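Hotels should keep the front desk staffed through the night

By Kirsten Ketilsson
2 Dec 2025
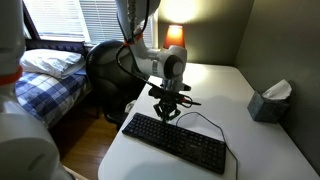 Over the past two years a growing number of mid-sized hotels have closed their reception counters between midnight and six in the morning. The Pladel group was the first in our region to do so across all of its properties, and Flusta Hotels has announced that it will follow in January. Guests who arrive late are directed to a kiosk in the lobby, where they enter a booking number and collect a key card. The case for the change rests on cost, and the cost is real. Much of what a night clerk does involves a white desk and a black keyboard, and owners have concluded that this part of the job can be done by other means. I accept that conclusion as far as it goes. My concern is with the remainder of the job, which seldom appears in a staffing review.

A night clerk is frequently the only employee in the building who is awake and able to make a decision. When a pipe fails on the fourth floor, when a guest is unwell, or when a family arrives from a delayed flight to find that their room has been given away, the matter falls to that person. Under the Pladel model it falls to a telephone line shared among several properties. The operator may be courteous and well trained, but cannot walk upstairs.

Owners reply that such events are rare. The Oditz, a hotel of 200 rooms near the harbour, reviewed its overnight logbook before deciding whether to adopt the kiosk model. The review, led by general manager Esben Hafstein, found 1,645 entries for the year. Of these, 1,348 were routine arrivals, key replacements and billing questions. The remaining entries required a member of staff to leave the counter and attend in person. The Oditz kept its night desk, and in my view it was right to do so.

There is also the question of what a hotel is selling. A traveller who pays a full-service rate has been promised a standard of care that does not lapse at midnight. If the service is to be reduced, the rate should reflect it, and the reduction should be stated plainly at the time of booking. At present it is more often found in the confirmation email, below the parking instructions.

I do not argue that every property must carry the same overnight roster. A small inn with an owner living on site is in a different position, and so is a budget hotel that has never offered more than a bed and a door code. The kiosk may also have a place beside a staffed counter, particularly when several parties arrive at once. Licensing authorities should nevertheless require any hotel with more than 100 rooms to have at least one trained employee on the premises at all hours. Some operators already meet that standard. The others have had ample time to consider it.

Comments (3)

Colette Huet
I worked nights for six years and agree with every word. The arrivals were the easy part.

Arnar Ragnarsson
Fair points, but who pays? We run a 40-room place and could not find a night clerk last winter at any wage. Glad to see the rule would not apply to us.

Hanna Jabłońska
Stayed at a kiosk hotel in the spring and the card did not open my door. Waited on hold in the hallway with two tired kids. Would have paid extra for a person at the counter.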